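Plasora Large Metal Bin - three months in

Rating: 3 out of 5
Posted June 1, 2019

I was ready to dislike this bin before it came out of the box. The Plasora listing calls it a "work surface container system," and in my experience a product with a name that long is going to be a box. It is a box. It's a big rectangular metal one with blue-grey walls and an open top, and I have had it on a table since March.

I bought it after Colleen Morin told me she'd switched to metal for everything that sits on a bench. Her argument was that plastic bins bow in the middle once they get past a certain size, and she's right about that, I've thrown out enough of them. I had been using an old Gakine tub, which sagged so badly that anything round ended up in the same corner. So the first thing I wanted to know was whether the Plasora would sit flat. It does. I put it down on the wooden tabletop, pushed on each corner in turn, and got no rocking at all. That's one star earned right there, and I don't hand them out easily.

The bottom is where I start to have doubts. The listing says "scratch resistant finish," and the walls do have some kind of color on them, but the inside of the base is bare metal. If there is a finish on it I can't find it.

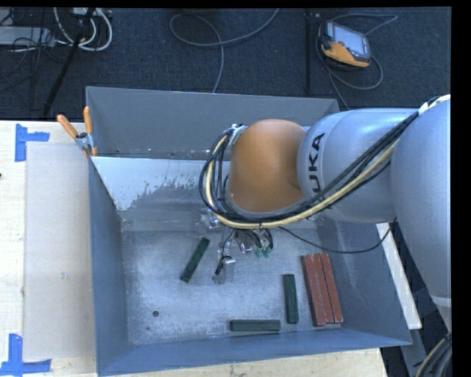 Mine started to scuff in the first week and it hasn't stopped. There are dull patches and shiny patches and a sort of mottled look to the whole thing. Does that matter? For holding blocks, no. If you paid extra for the finish, and I did, then yes, it matters a little. I wrote to the seller and got a reply from a Sinan Karabulut, who was polite and quick and told me that marks on the base are "normal in use." Fine, but then don't put scratch resistant on the page.

The good side of a pale bare bottom is that colored things show up on it very well. Red and green blocks are easy to pick out from across the table, much easier than they were in the old tub, which was dark inside. I didn't expect to care about this and I do.

Noise is the other complaint. Drop anything hard in there and the whole room knows. Cengiz Akbulut suggested a rubber mat cut to size, and I tried one for a few days, but it slid, and small pieces got in under the edge. I took it out again. If you work near other people, think about that before you order.

Size: measure your table first. It takes up a lot more room than the photos on the listing suggest, and it is not something you'll want to be lifting on and off all day. I also wouldn't set it straight down on a tabletop you're fond of - felt pads are cheap and Plasora doesn't include any.

I looked at the Ilunton version too. It costs 40 dollars less and has the same general shape, but the walls flexed when I leaned on them in the store, so I passed.

Would I buy it again? Probably, at a sale price. At full price I'd want a base that matches the description.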